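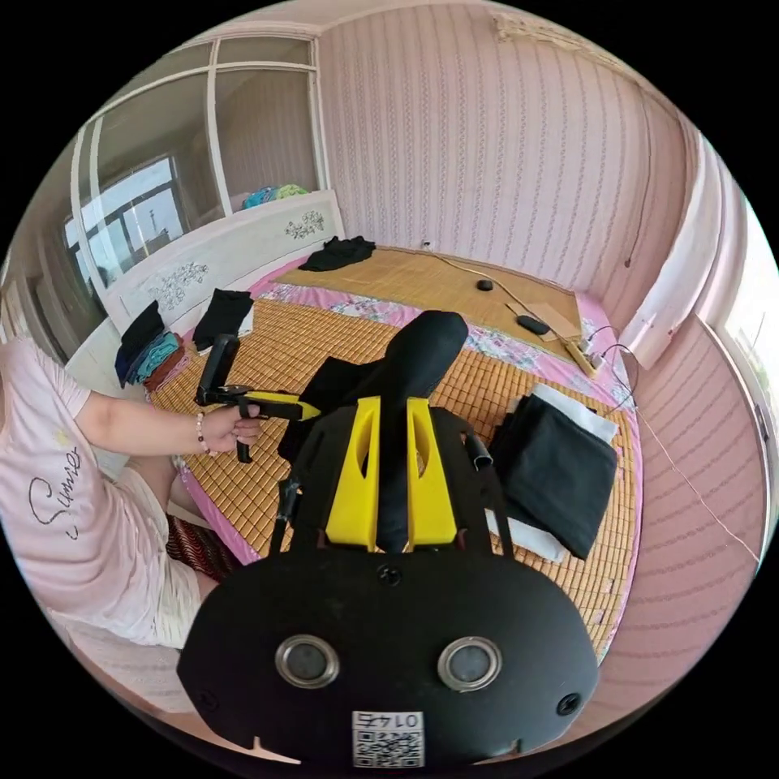
Bed with a woven bamboo sleeping mat.

28th December

Evmont supporters question Bunomier ground deal

Evmont Supporters' Group has asked the football club to publish its naming deal with Bunomier in full before the ground becomes the Bunomier Arena. We were told in August that the money would repair the east terrace. The latest notice says only that it will "support matchday improvements" — a phrase that could cover a new roof or a tin of paint. 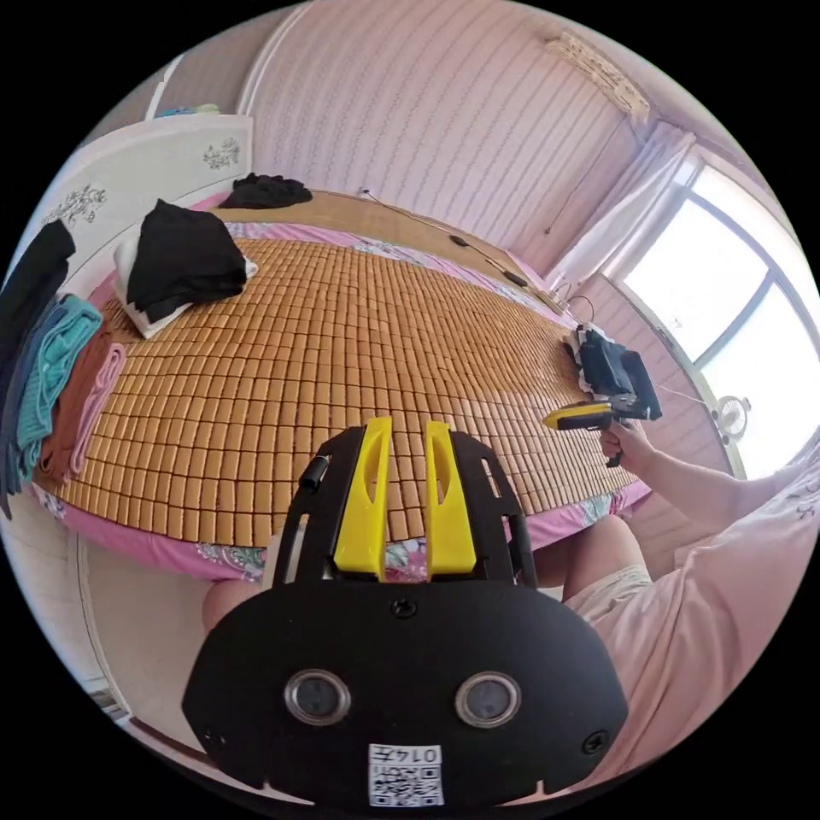
The club says the deal will keep season tickets affordable, yet it has promised no price freeze. Put a bamboo mat over a pink floral sheet and the bed looks different, but the mattress is the same. We suspect the terrace will be too. Of its 3071 places, 600 are still closed.

Our 17 questions went to the club and its agents, Stereck. We have had a two-line reply, and it answered none of them.

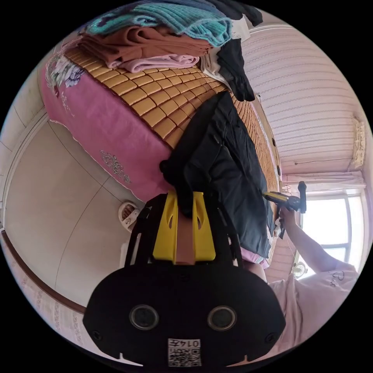 Folded clothes on the mat, with a teal knitted sweater on top.

The group will meet at the Seixas Rooms before the next home match. Club officials are invited.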